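Jun 12, 2020

Resetting the Lavholm cell

The left jaw on the Lavholm pair had been closing late since January, so I finally spent an evening on it. The cause was a worn cable clip, nothing deeper. I fitted a new one and tightened both jaw screws to the same mark.

Marker plates

Check these before every session. If a plate has moved, redo the zero. Mine had shifted 2 mm – enough to spoil the tracking. After the reset I ran the lamp task 92 times and kept 79.

Before a run

Lamp goes near the back of the white board, ports to the front, with its cable leading off to the right. Both grippers start low, jaws angled in towards the middle.
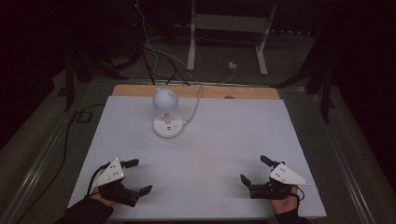

Still to do

Order spare clips from Dremirari. Tie up the cables behind the table and relabel the Yin charger.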